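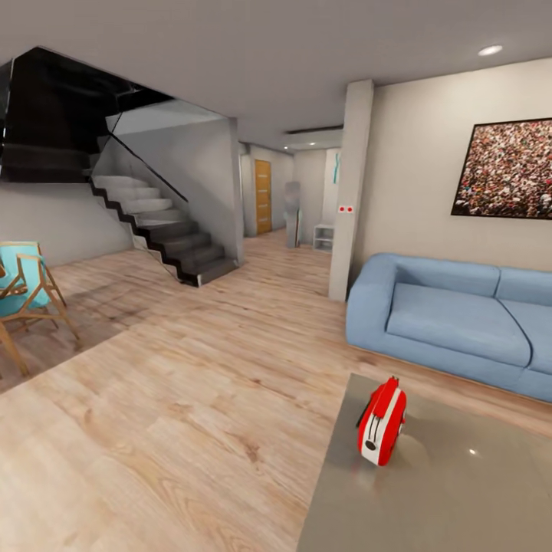
Gripper comparison – simulated living room
Pre-run inspection checklist, Dimeck and Sorerora grippers
Date: January 22, 2025

1. Software version recorded – Yes
2. Collision limits loaded – Yes
3. Joint speed limit set to 30 per cent – Yes
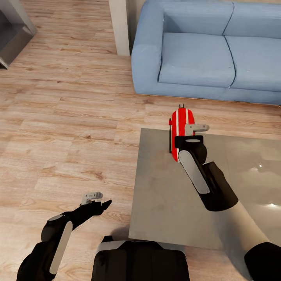
4. Grasp position – Pass, with comment
The contact model shall be the same for both grippers. Trials are to be logged separately for each arm. With the right gripper against the lower front of the red cylinder, the left is to be held clear of the table.

5. Start view

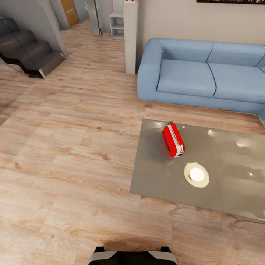 Item 5: red and white object on the table, sofa behind.

6. Clearance – Open

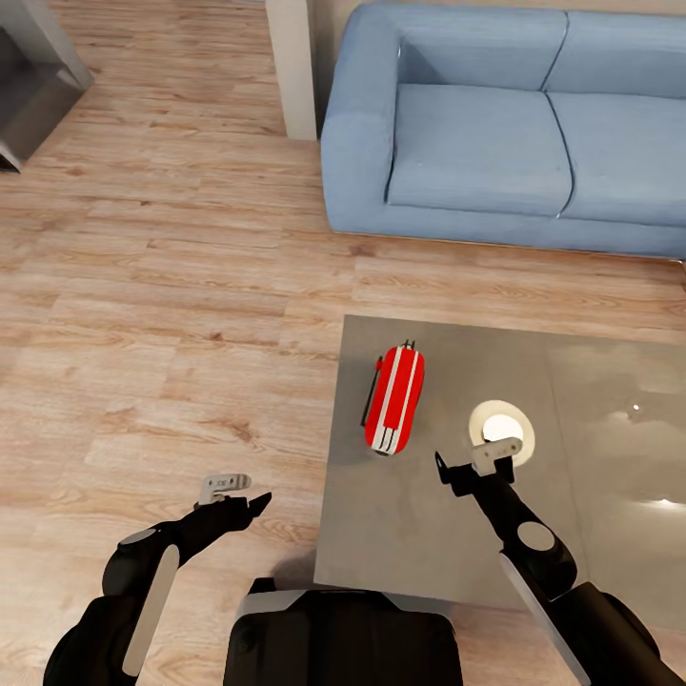 Clearance limits follow the Minami controller settings and may not be altered during a run. The right gripper is open close to the round white disc – log any contact with the table top. Recheck after 3 runs.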